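Chapter 14
Looking After the Gripper: Pads, Pivots, and Patience

By the end of this chapter you should be able to
set up a two-jaw hand-held gripper at the start of a shift
check the pads, the pivots, and the side plates in that order
write a log entry that a tired colleague can read

Every technician remembers the first tool they broke. Mine was a Bitent wrist coupling, and I broke it by tightening it until it felt safe. The coupling had felt safe two turns earlier. I was then handed a broom, and it was a good broom, and I had it for most of March.

Grippers reward a lighter touch. The hand-held kind we will work with in this chapter has very little in it: two jaws, a linkage, a pair of fingertip pads, and a handle for whoever drew the short straw. Students tend to look at it and conclude that it needs no care. Students tend to be wrong at 30 grips an hour, all day, until the pads let go of something with a glaze on it.

We begin with the jaws open and empty. Hold the tool over the work at the height you intend to use and look down its length. The two sides should mirror each other. If one jaw leads the other, stop there and turn to the section on linkage play, because nothing you do to the pads will help.
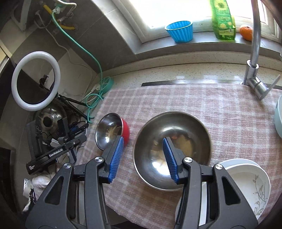 Figure 14.1. Jaws open over the work surface. Note the facing ribbed pads and the four pivot pins, two to a side.

Next, the pads. Run a clean thumbnail across the ribs. You are feeling for a rib that has rounded over, a corner that has lifted, or a film of something you would prefer not to identify. Kitchen work is hard on pads. Bowls with polished walls and dishes with raised rims ask for a firm, even contact, and they are quick to tell on a pad that has gone slick. Wipe with a damp cloth, dry with another, and leave the solvent on the shelf where Khải Kim put it after the incident in Exercise 9.

Replace pads as a pair. I know the left one looks fine. It looked fine at the Wirkia shop too, where a crew changed right-hand pads only for a whole season and then spent a week wondering why every plate came up crooked.

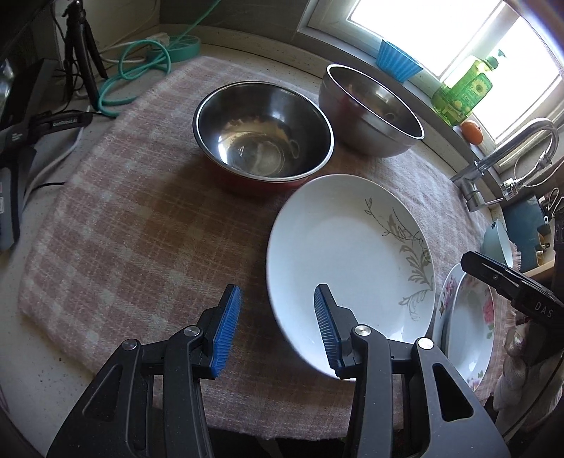

Pivots come third, and here people get generous with oil. Don't. A drop on each pin, worked in by opening and closing the jaws, then wiped off until you feel you have wasted it. Oil that stays on the outside will travel to the pads, and you have just cleaned those. If a pin still drags, take the linkage apart and look for grit before reaching for the bottle again.

Last, look over the side plates and their cut-outs. Crumbs and lint collect in the corners. So do threads, if you work over fabric. Tweezers will do.

Now write it down. The Hosoda log sheet has a box for remarks, and "OK" is a poor remark. The best entry I have on file, dated 03/05/2024, reads in full: "Grip 1,011. Right pad lifting at tip. Changed both. Pin 3 gritty, cleaned, no oil. Sorry about the saucer."

Section 14.1 takes up linkage play. You will need a feeler gauge, a Wavel hex set, and a tray with sides, so that the pins have somewhere to roll to.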